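Operação Istico

A Operação Istico foi uma investigação aduaneira e policial sobre o contrabando de cigarros em contentores marítimos, conduzida no porto de Callcombe. A fase pública da operação teve início em 28 de maio de 2019, com a apreensão de uma carga declarada como artigos de cama e têxteis para o lar.

Antecedentes

O terminal de Kosbridge, o maior dos 2 terminais de carga de Callcombe, recebia remessas regulares consignadas à firma importadora Sabatier. A análise de risco assinalou divergências entre o peso declarado nos manifestos e o peso apurado à entrada do terminal. A firma não tinha antecedentes fiscais e beneficiava de um regime simplificado de desalfandegamento, com inspeção física apenas por amostragem. 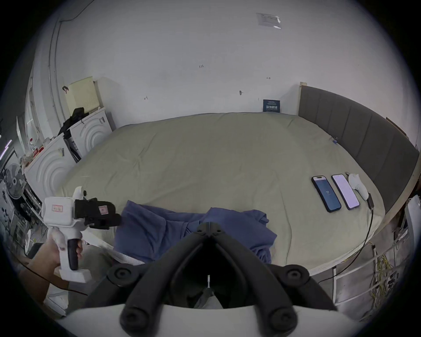

O método de ocultação assentava na escolha de mercadorias volumosas e de baixo valor unitário. Os volumes declarados ocupavam as filas junto às portas do contentor, e os cigarros seguiam atrás, em caixas sem marcação. Constavam dos manifestos colchões, lençóis e cabeceiras estofadas de painéis verticais, como a que remata a cama de lençol verde-claro, artigos cujo acondicionamento deixa espaços vazios difíceis de avaliar sem descarga completa. A imagem radiográfica dos contentores mostrava densidades irregulares na metade posterior, o que levou à abertura integral da remessa.

Apreensão

Foram retirados do primeiro contentor cerca de 500 volumes de cigarros sem estampilha fiscal. A verificação estendeu-se depois a outras remessas do mesmo consignatário, retidas em Kosbridge, e o total subiu para 2000 volumes. A mercadoria lícita foi separada e inventariada em armazém sob controlo aduaneiro, com colheita de amostras da embalagem exterior para comparação das colas e fitas utilizadas.

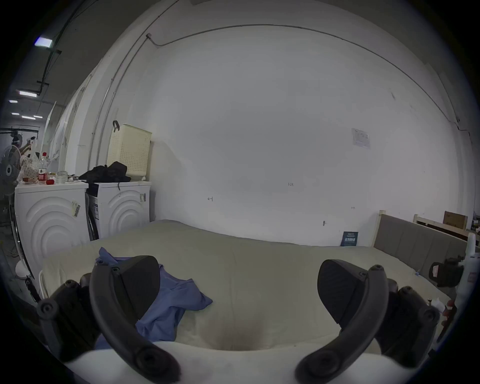
O inventário serviu também para determinar o valor aduaneiro real da carga, inferior ao indicado nas faturas. A sobrefaturação foi interpretada pela acusação como meio de justificar transferências bancárias para o fornecedor.

Processo judicial

Em outubro do mesmo ano foi deduzida acusação contra 6 arguidos, por contrabando qualificado, introdução fraudulenta no consumo e falsificação de documentos. A defesa contestou a validade da abertura dos contentores, alegando falta de notificação prévia ao consignatário. O tribunal rejeitou o argumento, por entender que a fiscalização aduaneira de mercadoria ainda não desalfandegada dispensa essa formalidade.

Consequências

A autorização da Sabatier para o regime simplificado foi revogada. O terminal de Kosbridge passou a exigir a pesagem de todos os contentores de têxteis e mobiliário, com registo anexado ao manifesto.

Ver também: Contrabando; Regime aduaneiro; Porto de Callcombe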